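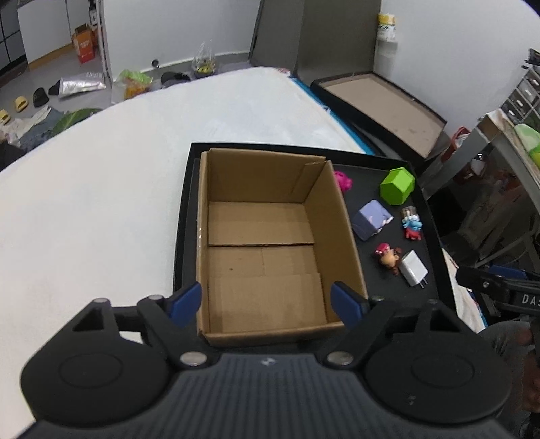 Readers at Baretbridge keep telling me a machine should be able to tidy a toy tray into a box by now. Well, nearly! My advice for trying it at home:

Put an empty cardboard box on a tray, flaps out of the way, with the small bits beside it. Start with chunky blocks. Leave figurines and anything clear, like a little glass cup, until later (mine still fumbles those).

Run it 70 times before you change a setting, and allow 2 goes per item. By June I'd done 200 runs, and I still tidy faster by hand.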